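Curus: conjunto de imágenes de menaje de mesa
Ficha de datos. Responsable: Rosimeire Peixoto

El conjunto reúne 52 imágenes de cuencos, platos y alimentos dispuestos sobre mesas de trabajo. Las anotaciones recogen la clase de cada objeto y su color. 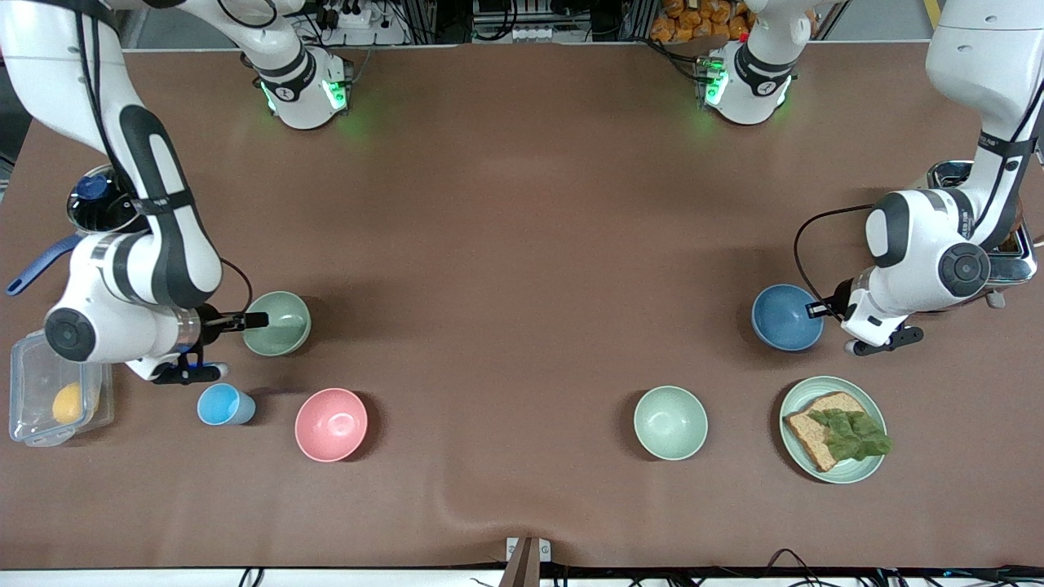 Muestra: cuencos verde salvia, rosa salmón y azul; plato verde menta con pan integral.

Los tonos próximos se registran por separado. El pan se anota como objeto independiente del plato. Revisión de etiquetas: Rogelio Navarro, 2014-02-22.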